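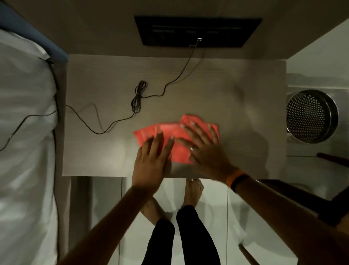
Red stuff on the desk, both hands flat.

1/ Camera test for the gripper job. Two head cams on trial, the Kasteck and the Erel. Point is to get hand footage good enough for the Nilsuwan gripper to learn cloth from. Dim warm light on purpose, most homes look like that

2/ Kasteck first. Colour is lovely, reds stay red. But it hunts for focus when the forearms come in from the bottom. Lost nine clips to that. Nine!

3/ Erel is duller but it just sits there and behaves. Fingertips stay sharp. Strap digs in after a bit - foam pad on order

4/ Flat hands are the easy bit. Spread fingers, nothing hidden, tracker happy with both cams. Wrapping is were it all goes wrong

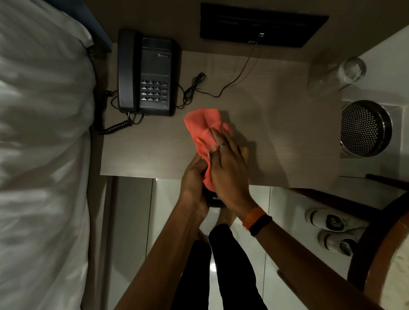

5/ Wiping by the look of it, one hand on the cloth and one holding the black thing

6/ Tracker hates this. Fingers under the device = guesswork. Erel kept the left hand in six clips out of seven, Kasteck kept losing the thumb

7/ Sombat Petchrat asked about the Pristance controller. Still waiting on firmware, so the gripper side is parked till September probaly

8/ Going with the Erel for now. Might keep the Kasteck for colour checks if they'll do a price on it. More when the pad turns up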